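Office diary of the Registrar, Girisness Lending Library
2 January 2018

The Library reopened to the public this morning after the holiday closure. The heating had been left at its low setting and the reading room was slow to warm, so readers were permitted to keep their coats on at the desks. Attendance was modest until noon and steady after that.

The first business of the year was the return of overdue items. The book drop had been left open during the closure and held 102 volumes, most of them novels. Fines were waived in full, as was announced in the December notice. One atlas came back with a torn spine and has been set aside for the bindery at Bukham.
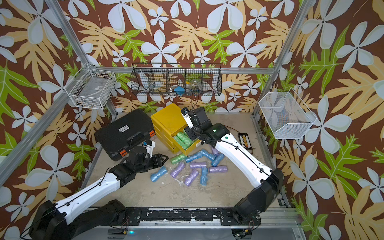

The Bukham branch has asked once more for a later closing hour on two evenings each week. Its letter is well argued and notes that many residents return on the last bus from Fodport, when the doors are already locked. The request will be granted on trial until July. The cost falls mainly on lighting and on one additional desk shift, both of which the present budget can bear.

Correspondence was also received from the Rantala Press, which offers 25 titles in large print at a reduced price. The list is stronger in history than in fiction - a fair match for our older readers, though not for all of them. An order for 7 titles was drafted and will be sent tomorrow, with a request for a fuller catalog.

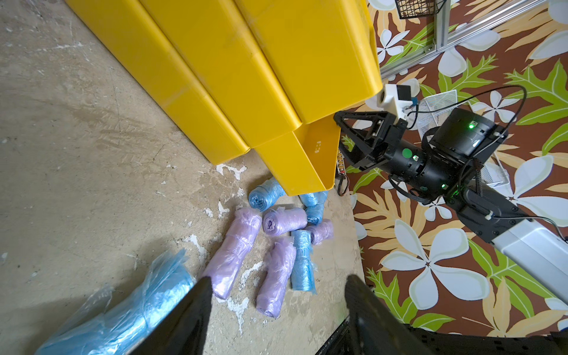

The afternoon was given to the shelf register. The local history section remains out of order from the letter M onward, and the work there will take longer than was planned in the fall. The parish maps are to stay in their present drawers until it is done.

Doors were locked at the usual hour. Light snow was falling. The front steps will need salt before opening.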